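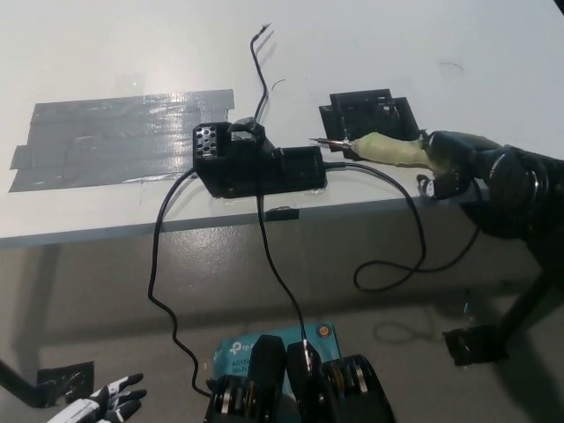

## Vodport folding acoustic shell for choir and small orchestra

The Vodport is a set of curved reflector panels which stands behind the players and sends their sound to the public. We make it for halls that were not built for music: sports halls, school halls, churches with a deep side chapel. Many of our customers are amateur orchestras who give a concert on Saturday and must leave the floor free on Sunday morning.

One set has 6 panels. They are joined in pairs with hinges, so two persons can put up the whole shell without a ladder. When it is folded, every pair rolls on its own wheels and passes through a normal double door.

**Which size do I need?**

- *Vodport Maes* -- for chamber groups and choirs up to 40 singers.
- *Vodport Ginarer* -- the higher model, for full choir with orchestra. The top part of each panel can be tilted, and this helps the woodwind especially.

Both models can be made longer with extra pairs. Please order these in the same finish as your first set, the colours of the older series are a little different.

**Weight and storage**

A folded pair of the Ginarer weighs 73 kg. The storage place must be dry and the floor flat. Do not lean the panels against a wall for a long time, the curve can change.

**What you will hear**

The players notice it first. In the back rows they hear the strings better and they stop to force. For the listeners the difference is biggest in the second half of the hall. The shell does not repair a hall with too much echo -- in that case you need curtains, and we are glad to advise you before you buy.

"We sing now with less effort, and the altos are finally audible," writes Liesbeth Groen, conductor of the Kemovstead oratorio choir. They use the Maes model since March.

**Hire and trial**

You can hire a set for one concert, transport included up to 163 km from our workshop. If you buy afterwards, we take the hire price off the bill. Ask for Jelle Martens and tell him the width of your stage, the height of the ceiling and where the organ stands, if there is one.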